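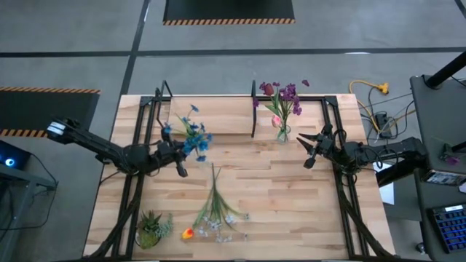

Rullow B2 bimanual collection bench: review after one season of use

Reviewed by Trevor Sawatzky
6 January 2024

The B2 is sold as a complete station for recording teleoperated demonstrations with two arms. We bought ours in September to gather training episodes for a policy that arranges artificial flowers. This review covers the bench as a data collection tool. I have left out arm benchmarks, which are easy to find elsewhere and matter less than you would expect when a person is closing the loop.

Assembly

The extrusion frame went together in one afternoon with two people. The rails arrive cut and drilled, and the corner brackets are good. The wooden top drops in last. Ours needed shimming at one corner before the arm bases read level. The manual covers this in a single line, and the line refers to a part number that is not in the box. Support sent the right shims within the week.

Square the frame before you calibrate. Laurier Perron calibrated first on our unit, tightened the far posts afterward, and had to redo both arms.

Arms and grippers

Both arms are the same model with two-finger grippers. Stems are a hard test for this type of hand. A wired artificial stem is thin and stiff, and it rolls between the fingers if the grip is off center. With the stock finger pads we lost too many grasps in the first week. Softer pads from Cloltusov fixed most of that and fit the existing screw holes.

Single stems lying flat on the wood remain the slowest item. The operator has to bring the fingertips nearly to the surface, and the arms have no compliance to speak of in that direction. Expect to mark the tabletop. Bunches are easier to grasp but harder to place, and petals block the wrist view for much of the carry. Potted pieces are simple if the pot is approached from the side.

Cable routing along the links is adequate. Leave more slack at the elbow than the manual shows.

Recording software

The recorder logs joint positions, gripper commands and camera streams on a common clock. Over 18 working days we kept 1,000 episodes, with Karine Landry and Vernon Turcotte driving in alternating sessions. Timestamps stayed aligned in every file I checked. Episodes are saved one per folder, and the format is plain enough that our loader took a morning to write.

The review screen is the weak part. You can mark an episode as good or bad, but there is no field for the reason. We wanted to separate dropped stems from operator hesitation, and ended up keeping a spreadsheet next to the recorder. Trimming is also limited. You can cut the start of an episode, but cutting the end requires an export and a reimport – tedious when operators forget to press stop.

Variation between episodes

The bench has no reset aid. We wrote a short script that prints a start layout: which flowers, which half of the table, stem direction, vase position. Without it, operators drift toward layouts they find comfortable. Our early batches had most single stems pointing the same way, and the first policy trained on them reached for that angle whatever was on the table. Mixed layouts improved this. I would like to see a layout generator included at this price.

We also tried the Clevutholm object set. The colors are well spread, but the stems are shorter than ours and the arms handled them too easily to be of much use as training material.

Wear

Two gripper screws worked loose over the period and were reset with thread locker. One power connector was replaced under warranty. The tabletop has scratches in the middle third. Nothing else to report.

Verdict

Good frame, dependable logging, poor review tools. If you already have your own annotation software, the B2 is worth the money. If you don't, price that in, or look at the Ouellet station, which has weaker arms and a much better labeling screen.

Rating: 4 out of 5 for hardware, 2 out of 5 for the review software.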